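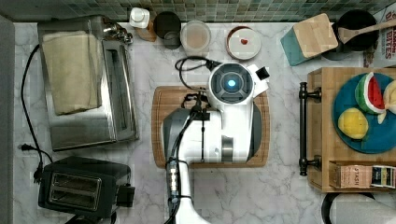 What is counter crowding? In this paper it means the share of usable kitchen worktop taken up by things that stay out all day.

Print | E-mail
November | By the Clarari Housing Desk
Filed under: Home & Household Research

3.2 Small appliances and worktop use

Households in Gillitz and Dirnulstead returned 1285 usable survey forms. Most kept a toaster out at all times, and more than 1000 also kept a kettle out. Owners of two heating appliances usually stood them side by side near the same outlet. Renters in Dirnulstead had less worktop to begin with and stored fewer items in cabinets.
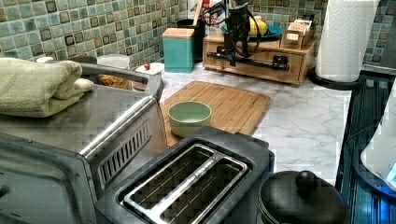
Figure 2. Toaster oven and two-slot toaster on a kitchen countertop.

Crowding scores ran from 0 to 11. Scores were higher in homes where meals were cooked daily, and family size made little difference once this was taken into account. Forms with no worktop length were left out of the scoring.

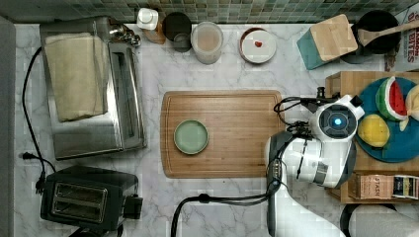

Did people with more cabinets have clearer counters? Only slightly, and the gap closed in homes where the cabinets were hard to reach.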